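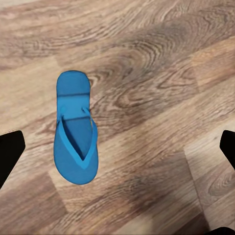
Item 2.4, floor pick, wrist view, jaw open.

Pre-Session Inspection Checklist: Remote-Control Demonstrations, Bedroom Set
Project: Lulach
Simulated home: Filley
Checklist revision: 9
Inspection date: 8/9/23
Inspector: Makis Panagiotou
Result: Pass with comments. Two items open.

Scope

Complete this list before the first recorded demonstration of a session and again after any change to the scene file, the hand controllers or the arm model. It covers the simulated bedroom only. The kitchen and hallway sets have their own lists. Hand-guided sessions on the physical arms use the Asari bench list, and a pass here does not carry over to it.

Mark each line OK, FAIL or N/A. A FAIL in section 1 stops the session. A FAIL in sections 2 to 4 may be cleared by the inspector with a written comment.

Section 1. Operator station

1.1 Emergency stop pedal halts both simulated arms — OK
1.2 Left and right controllers mapped to the correct arms — OK
Comment: Mapping was reversed on two sessions in June after a driver update. Check by moving one controller at a time. Do not rely on the label in the status bar.
1.3 Trigger at rest gives a fully open jaw — OK
1.4 Trigger fully pressed gives a fully closed jaw — OK
Comment: Left trigger needs a firm press over the last part of its travel. Usable. Replace at next service.
1.5 Operator seated, both elbows supported — OK
1.6 Clutch button freezes arm pose while the operator resets hand position — OK
1.7 Floor area behind chair clear of cables — OK

Section 2. Floor tasks

2.1 Object spawns at rest on the floor, with no sinking or bounce — OK
2.2 Object orientation varies between resets — OK
2.3 Arm can reach floor level without joint limit warning — OK
Comment: Warning appears if the operator starts with the elbow high. Brief operators to lower the elbow first.
2.4 Both fingertips visible in wrist view at full opening — OK
Comment: Flip-flop used as the test object. Approach from the sides and close across the sole. Picking by the strap is permitted as a separate task label but must not be mixed into the same batch.
2.5 Collision shape of object matches its drawn shape — FAIL, cleared
Comment: The collision shape fills in the opening under the strap. No effect on a side grasp. A fingertip cannot pass under the strap until this is fixed. Strap picks are held for that reason. Open item, assigned to Kong.

Section 3. Nightstand tasks, two arms

3.1 Both arms reach the tabletop without contact with bed or wall — OK
3.2 Lamp fixed or free, as stated in the task sheet — OK
Comment: Task sheet says free. If the lamp is knocked over, end the demonstration and mark it as a failure. Do not stand the lamp up again and continue.
3.3 Book lies flat on the tabletop at reset — OK
3.4 Start pose has one gripper on each side of the book, jaws open 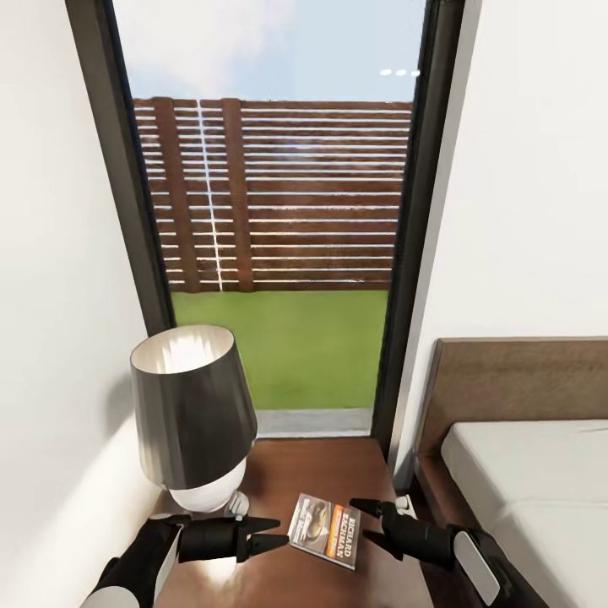 and neither fingertip in contact with it — OK
Comment: Hold the start pose for two full seconds before moving. Short holds make the first part of the recording hard to line up with the controller log. Several operators begin closing as soon as the record tone sounds, and those recordings are trimmed or dropped.
3.5 Both arms close on the book at matched speed — OK
Comment: If one side touches first, the book turns and the second arm has to chase it. A small amount of turning is acceptable. If the operator has to clutch more than once to recover, discard.
3.6 Lift height reached without slip — OK
Comment: Friction on the cover was lowered at the last scene change. Slower lifts are needed than before. Operators trained on the older scene should repeat the practice set.
3.7 Grippers do not pass through the tabletop at low approach angles — OK
3.8 Outside light level does not wash out the tabletop view — OK
Comment: Checked at the brightest setting through the glass door. Book edges remain clear.

Section 4. Wrist views and recording

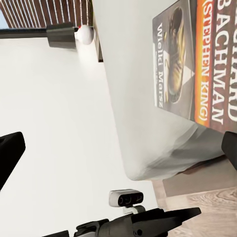 Word count: 2156 (full checklist with appendices)

4.1 Wrist view present and live for each arm in use — OK
4.2 Depth module does not block the view between the fingers — OK
4.3 View remains usable when the wrist is rolled on its side — OK
Comment: Operators lose their sense of direction when the wrist is rolled. Tell them to steer by the fingers and the object and to ignore the horizon. The fixed room view may stay open on the second monitor.
4.4 Object on a soft surface remains in view during approach — OK, see comment
Comment: With the book on fabric, it can sit near the side of the view while both fingers are still clear of it. Re-center before closing. A blind close counts as a failed demonstration even if the book is picked up.
4.5 Soft surface reacts to fingertip contact — FAIL, cleared
Comment: Fabric behaves as a rigid body. Fingers stop at the surface and the controller keeps pushing, with a visible jump on release. Limit downward force to 70 percent in the session settings until corrected. Open item, no owner yet.
4.6 Controller log and video share one clock — OK
4.7 Discard button writes a reason code — OK
4.8 Disk space sufficient for planned session — OK

Sign-off

Session may proceed with floor side grasps and nightstand two-arm lifts. Strap picks are not released. Picks from fabric are released with the force limit in 4.5 applied — the inspector must confirm the setting on screen, as it resets when the scene is reloaded.

Items 2.5 and 4.5 to be inspected again after the next scene build. Appendix A (reason codes) and Appendix B (practice set) are unchanged from the previous revision.

M. Panagiotou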